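Glossy white table, do I peel the sticker or not?

Home & Table forum > Dining room > Tables and chairs

mossyporch
4 May 2023
ok quick one. got the white gloss table from Clundum, it's finally in the dining room with the two beige channel back chairs. love it, mostly. two problems
1) there's a label stuck on the TOP near the back edge, not underneath like a normal company
2) the glare. every light in the ceiling shows up in it like a second ceiling
husband says leave the sticker til the return window is up. I want it gone, people are coming to dinner. what would you use on it? scared of dulling the finish

dill_and_vinegar
hair dryer on low, lift a corner with your fingernail, go slow. whatever's left comes off with a little cooking oil on a paper towel. then dish soap. done in five min

kp_renovates
No no no to the hair dryer on gloss. Did that to a cabinet door in December and got a cloudy patch the size of my palm. Never came out. Oil only, let it sit.

dill_and_vinegar
what setting did you have it on tho. low is fine. I've done this on two tables and a nightstand

kp_renovates
Low. It was lacquer, maybe that matters. Point is she doesn't know what the finish is and neither do you.

mossyporch
care sheet just says "gloss" lol. helpful

Raed Sleiman
I sell furniture (Sleiman, the little store in Wesport, different brand from yours). Peel it cold and slow, pulling back flat over itself, never straight up. Most labels like that come off clean if they haven't been in the sun a long time. Write down what's printed on it first or take a photo, you may want it for a warranty claim. No melamine sponge, no scouring powder, no window cleaner with ammonia.

mossyporch
thank you!! did not think of the warranty thing

gladys56
can we see it? hard to say on glare without seeing where the lights land. also want to see the chairs, been looking at beige ones forever

mossyporch
sure, from the near side. sticker is back right. corn is tonights dinner
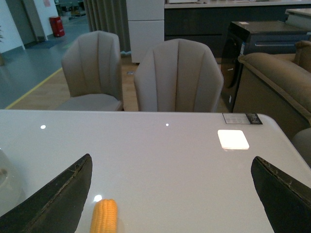

Replies to photo (newest last)

gladys56
oh the chairs are pretty! are they comfortable or are they just pretty. I like the tall shell back with the channels

mossyporch
comfy for dinner, not for 3 hours of homework. crumbs do go down in the channels fyi

dill_and_vinegar
glare isnt that bad?? a big square one on the right and a couple little dots. my old black table was way worse, you could do your makeup in it

Hala Zoubi
I disagree, that square would drive me nuts, it's right where a plate goes. Warmer bulb or a shade with a diffuser. Or a runner, cheapest fix. I have a linen one on ours, 17 dollars, hides the scratches too.

kp_renovates
Runner on a gloss table slides all over. You need the grippy mesh under it and the mesh can leave a pattern if it sits for months. Ask me how I know

Hala Zoubi
Then lift it once in a while? Mine's been fine. I wash it every couple weeks so it gets moved anyway.

gladys56
I kind of like the shine. why buy gloss and then cover it up

mossyporch
thats my husbands argument exactly. but he doesn't sit facing the light

trentonb
Does corn stain it? Serious question. We have a white top and turmeric got us in one night

mossyporch
no idea, havent had it long. I wipe stuff right away. butter is the thing, smears everywhere and you see every fingerprint

Raed Sleiman
Corn's fine. Turmeric, red wine, beet, mustard, wipe those immediately. Damp microfiber and then a dry one right after or you get streaks. The dry one is the step people skip.

trentonb
white bowl or cup on a white table also lol, I would knock that over in a day

mossyporch
haha it blends in, I know. getting colored bowls next. someone linked the Zenden ones, 99 for the set, seems like a lot for bowls

Hala Zoubi
It is a lot. Thrift store. Get a mix of colors, looks better on white anyway.

gladys56
what did the table run you if you dont mind

mossyporch
298 on sale. chairs were extra and I'm not saying how much extra

dill_and_vinegar
so are you peeling it or what

mossyporch
took a pic of the label up close, gonna peel it cold tonite after we eat. oil if it leaves gunk. no hair dryer, sorry dill

dill_and_vinegar
your loss, low setting works

kp_renovates
Wise. Test the oil on the underside first.

mossyporch
underside isnt glossy, its rough. will test by the back edge where a runner could cover it

Hala Zoubi
So you ARE getting a runner

mossyporch
maybe. short one. will measure tmrw

trentonb
report back on the residue pls, I have the same kind of sticker on a bookshelf and have been ignoring it for a year

Raed Sleiman
A year is going to need the oil. Give it ten minutes under a paper towel before you rub.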